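# About Unier

Unier helps small workshops and laundries to plan and buy their first robot equipment. We are two people, Joon-young Na and Nam-gil Ki, and we do not sell robots. Our customers pay us for the plan, so we can say freely when a machine is too expensive for the work.

## How we work

First we visit you and look at the job for one full day. Then we write a budget with two parts: the arm and gripper, and all other costs. The second part is often forgotten. Tape, fingertips, cables, table and training can add 3,000 dollars to a quote that looked complete - we prefer that you see this before you sign.

For our customer Kesto we compared 20 quotes and advised to wait until January with the second arm. Kesto followed the advice and used a part of the money for spare fingers.

## Small parts, small money

We ask every customer to keep 300 dollars each year for finger coverings and tips. It is a separate line in our budget form, under "wear parts."

## Visit us

Our test table is open for visitors every Wednesday afternoon. Please write to Nam-gil before you come, and bring a sample of your material if it is possible.

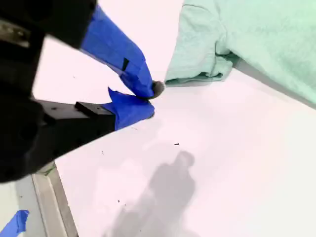
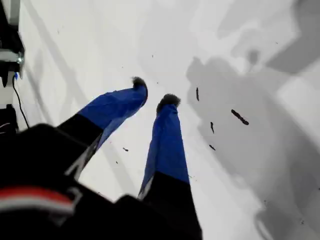 *Gripper fingers with blue tape over the white table.*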